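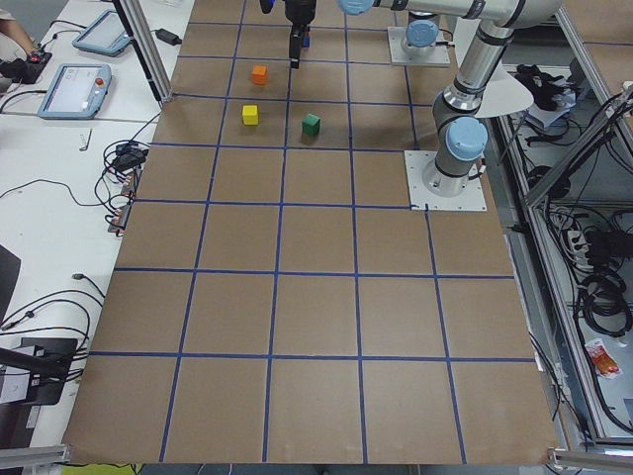 Viera Vondráček wrote to me that she'd read my last column twice and still didn't know what I wanted her to do. Give money? March? Call somebody? She'd been following the news about the floods overseas every night until one in the morning, she said, and by the end of the week she was snapping at her kids and hadn't done a single useful thing for anyone.

I've been chewing on that letter since May, and Viera, I owe you a better answer than the one I dashed off.

My first reply was something about how staying informed is a kind of caring. I'd like to take that back. I believed it for years! I had four news apps on my phone and a radio in the bathroom, and I could have told you the name of the deputy minister of just about anywhere. What I couldn't have told you was the name of the man two doors down who had stopped putting his trash out. (Libor Doležal. He'd broken his hip. I found out from the mail carrier, which still makes my ears go hot.)

So I want to argue for something that sounds a little selfish at first. I think most of us should pick one trouble and let the others go by. One far away or one close up, I don't much care which, but one, and then stick with it long past the point where it's in the headlines.

I know how that lands. My friend Zsófia Gulyás told me over coffee that it was a very comfortable idea for a person with a warm house, and she has a point. If everybody picks one thing, won't we all pick the thing that's easiest to look at? Probably a lot of us will. Some causes have cute animals and some have complicated paperwork, and the paperwork ones are always short of hands. I don't have a fix for that. But I'd ask her to count up what the other way has gotten us, the way where we feel awful about eleven things before breakfast and send ten dollars to whichever one made us cry last.

I tried that way. One winter I went back through my bank statements and found I'd given to so many different groups that I couldn't remember what half of them did. One had a nice logo with a heron on it. That's all I had left of it, a heron.

Now I do one thing. I drive people from Cerkside to the dialysis center in Campbell and home again, two mornings a week, starting at 5:40, and the total so far is 1,043 rides. I only know because the scheduler keeps a tally and Irén Győri, who makes the calls, put it on a cupcake in very wobbly icing. It's the least glamorous thing I've ever been part of and I love it — even in the dark, even when the heater in my car gives up at the railroad crossing. When I began there were 60 people on the list for rides. There are 103 now, and not nearly enough of us driving, so yes, this is partly a plug.

Does driving Mr. So-and-so to Campbell do anything for a flooded town on the other side of the world? No. It doesn't, and I won't pretend there's some cosmic ledger where it evens out. What it does is keep me from going numb. I can read about the floods now and stay with the story, all the way to the end, and still be a decent human at dinner. Before, I'd get three paragraphs in and either spiral or click over to shoes.

And the people who really have picked the floods as their one thing are doing it better than I ever could. A reader named Štefánia Říha has been raising money for the same village school for years, through bake sales mostly, and her last one brought in $300. She sent me a long email about roof tiles. Roof tiles! She knows what they cost and who delivers them and which month the road washes out. You don't get to know that kind of thing if you've moved on to the next disaster by the weekend.

The part I'm least sure about is the looking away. Viera asked me straight out whether she was allowed to turn off the news, and I think she is, for an evening or for most of them. I keep one half hour, right after supper, and then the phone goes in the bread box. My sister thinks the bread box is ridiculous. She may be right, but there's no charger in there.

Viera, if you're still reading, I'd start with whatever you already know a little about. You mentioned you used to do bookkeeping. Somewhere within ten miles of you there's a food pantry with its receipts in a shoebox, and they'd be so happy to hear from you. Call them tomorrow, and write and tell me what they say.

We use cookies to remember your settings and see which columns get read. By continuing to browse you accept our cookie policy. Accept | Manage preferences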